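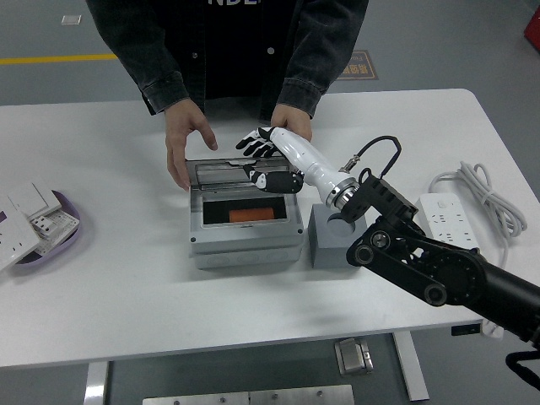
Storbridge, February

Notes for my talk, Tuesday evening group. Speak slowly.

Good evening. My name is Joonas Vuorinen and I let flats in Cadthorpe. Tonight I want to speak on the deposit, and what we write down on the day a tenant moves in.

First point: the inventory. Go through each room together with the tenant. Both sign, both keep a copy. (Pause, ask who does this already.)

Second point: time. I give the tenant 48 hours to send me corrections. Catrin Bellis gives 10 days, and she has fewer disputes than me. Let her say a few words.

Third point: small sums. Tell the story of the oven in Pesonen House. We argued three months over £200, and I lost, as my list said only "kitchen, good".

If there is time: meter readings, keys.

Questions. Thank Catrin.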